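Working Next to Yan: What a Sorting Arm Changed at the Timside Refill Room

Alasdair Innes and Annag Kinnear, Work and Technology project, Inorwood College
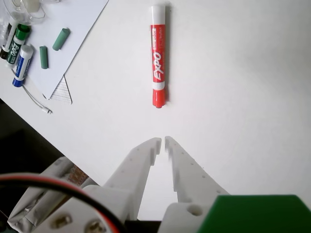 Figure 1. The white 3D-printed gripper and a red Expo marker on the sorting table, tip end toward the fingers.

1. What we wanted to find out

When we picked this topic we expected to write about people losing their jobs to a machine. Timside has a robot arm and a small staff, and that was about all we knew. After spending most of October in the refill room we ended up with a different report, and a much longer one than our instructor asked for (sorry!).

Timside is a supply business in Reteldale that keeps classrooms and offices stocked with whiteboard things: markers, erasers, cleaning spray, pads of paper. Customers rent a kit. When the kit comes back, somebody has to open it, pull out the markers, decide which ones still write, match them by color and put together a fresh set. That job used to be done completely by hand. Now part of it is done by Yan, which is the name everyone uses for the arm. The name was already written on the parts box when the first pieces came in, and it stuck.

Our question was: what do the people in the room do differently now, and how do they feel about it? We were less interested in whether Yan is faster, although of course we timed it, because who wouldn't.

2. How we did the project

We visited in the mornings, starting at 8:30, and each of us sat in one spot for the whole visit so that we weren't in the way. We interviewed seven people, which is everyone who works with returned kits at least one shift a week. We also talked several times with Dilek Çetinkaya, who runs the refill room and gave us permission to look at the handling log.

For the timing part, we logged 566 markers. For each one we wrote down the color, whether Yan or a person picked it up first, and whether a person had to step in. We used a paper form that Annag designed. The first version had too many boxes and we gave up on it after one morning.

We didn't record anyone's voice. Quotes in this report come from our notes, and everyone quoted by name has read their part.

3. The work before Yan

Refugio Salinas has been in the refill room the longest and walked us through the old way. A kit was tipped out on a table. You sorted by color with both hands, then uncapped each marker, made a short line on scrap paper, capped it again and dropped it in the right tray. Refugio can do this incredibly fast, and he can do it while talking. We tried it and we couldn't do either!

The writing test wasn't what made people tired. It was the reaching and turning. Markers roll, they end up facing every direction, and each one has to be turned so the cap end is the same way as its neighbors. Several people told us their wrists were sore by the end of the week. One person had started wearing a brace at home.

A busy week meant 2000 markers through the room. In the week before school starts, the log showed 2715.

4. What Yan does and doesn't do

Yan picks up one marker at a time from an open table, turns it and lays it in a tray. The part that touches the marker is a gripper with two parallel fingers that get narrower toward the tips (Figure 1). The fingers have stepped notches near the ends and rows of small round holes along the top. We asked about the holes and got three different answers from three people, so we'll leave that one open.

The gripper was printed in plastic by Lewis Drummond, who looks after the equipment two days a week. We loved this part of the project. When a finger wears down or somebody has a better idea for the shape, Lewis changes the drawing and prints a new one. Two of the changes so far were suggested by people at the table. Refugio was the one who said the fingers should be slimmer, so they could get between two markers lying side by side, and you can tell he is proud of it.

What Yan doesn't do is uncap anything. The writing test is still done by hand, and so is everything with a loose cap, a cracked barrel or tape wrapped around it. Caps on their own are a person's job too. Yan also needs the markers spread out. A pile is no good, so before each batch somebody lays them on the white table with space between them. The staff call this "dealing," like cards.

5. What our timing showed

Yan is slower than Refugio. It is slower than everyone, including us on our last day. A person glances at a marker and it is already in their hand, while the arm moves over, lines up, closes and lifts, and all of that takes a while to watch.

But Yan keeps the same pace until lunch and nobody has to stand over it the whole time. When it is running well, the person at the table is doing writing tests on one batch while Yan is laying out the next one. Output per shift has gone up a little according to the log. Dilek asked us not to print the exact amounts, so we haven't.

Most of the times a person had to step in were for one of these:

Two markers touching, usually because the dealing was rushed.
A marker that rolled when the fingers closed.
Something on the table that wasn't a marker, like a cap or a corner of paper.

The rolling was the one people found most annoying. It tends to happen when the fingers close a little off to one side, and then the marker can go quite a distance. There is now a strip of foam along the far edge of the main table, which was another idea from the staff.

6. What changed for people

6.1 Hands and wrists

This was the clearest result. Six of the seven people said their hands felt better than before. The seventh works mainly on packing and didn't notice any difference. We can't say how much of it comes from Yan, as the room also got new stools at the same time, and people like the stools a lot.

6.2 Attention

We hadn't thought of this one at all. The old work was boring in a steady way, and people could chat through it. Now there are stretches of quiet testing and then a sudden problem at the arm. Some people enjoy that. Others told us they find it hard to have a conversation, because part of them is always listening for the sound of a marker hitting the floor. One person said she goes home less sore but more "switched on," and takes longer to relax.

We think this deserves more attention than it got when the arm was put in. Everyone measured speed. The change in what kind of tired you are was something people only talked about when we asked.

6.3 New skills

Four people have learned to restart a batch, swap the fingers and adjust where the tray sits. There was no formal training for this. They learned by standing next to Lewis, and then by teaching each other. On a Thursday we watched a newer employee show Refugio how to reseat a finger, and he wrote the steps down on the back of a marker test sheet.

The pay scale hasn't caught up with this yet. Two of the four said they would like the extra tasks written into their job description. When we brought it up with Dilek she agreed, and said it is on her list for the next round of reviews. We would like to know how that goes.

6.4 Hours

No one has lost hours. We want to be careful here, as seven people in one room over one month is a small study, and the refill business happens to be growing. If orders dropped, the answer could be different. A couple of people are a bit worried about that, and we don't think it would be fair to leave it out just because we had such a good time.

7. Things we would do differently

We should have visited in the afternoon at least a few times. People told us the last two hours are when the dealing gets sloppy and the arm needs the most help, and we have no numbers from then.

We also should have asked about wrist pain with a proper scale. "Better" and "a lot better" are hard to compare.

Finally, our form counted every time a person stepped in as the same thing. Nudging a marker with one finger and stopping the whole batch to fish something out from under the tray are very different in real life. If another group takes this over next semester, please split those up.

8. Suggestions for Timside

Put the dealing on a rotation, so the same person isn't doing it at the end of every day.
Give the restart and finger-swap tasks a name and a place in the job description.
Keep a notebook by the arm for ideas. Some of the best changes came from people at the table, and a few ideas we heard hadn't reached Lewis yet.
Ask about tiredness as well as soreness at the monthly check-in.

9. Thanks

Thank you to everyone in the refill room for letting two students sit in the corner with clipboards, and especially to Dilek for answering the same question about the log on three separate visits. Lewis let us print a pair of spare fingers and put them on ourselves. Annag's went on the first time. Alasdair's went on upside down.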